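Category: Sidewalk robots | Operating rules

The Plodgate rules are a set of good-practice rules for delivery robots that travel on city sidewalks. The first draft was written by Kristine Gatchalian at Jirmont and tested in simulation before any street trials. The rules ask a robot to keep to open paving and to slow down near newspaper boxes, hydrants and shop entrances.

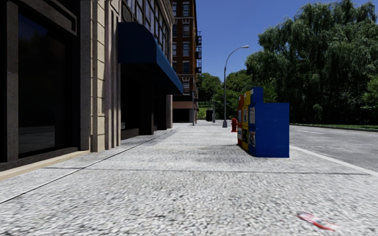

Who has the right of way on a sidewalk?

People on foot do. The robot must stop or move aside, and it may not ask a pedestrian to wait.

Clearance

A robot must leave a path at least 49 inches wide when it stops. Top speed is 3 miles an hour, dropping to 2 beside building steps - the height of a robot's sensors makes no difference to this limit. Joints in the concrete and fallen leaves are not treated as obstacles, but dumpsters and other large objects that block the view are. 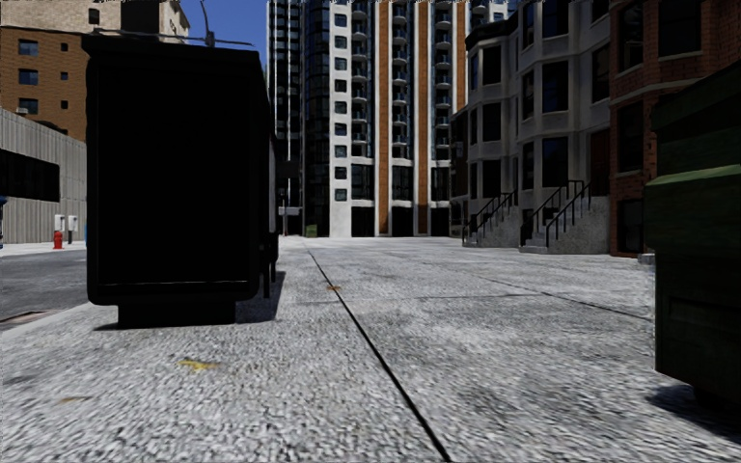
Testing

Operators must complete 158 simulated routes before applying for a permit. Strand and Atach both keep route sets for this purpose. The sets are revised each July.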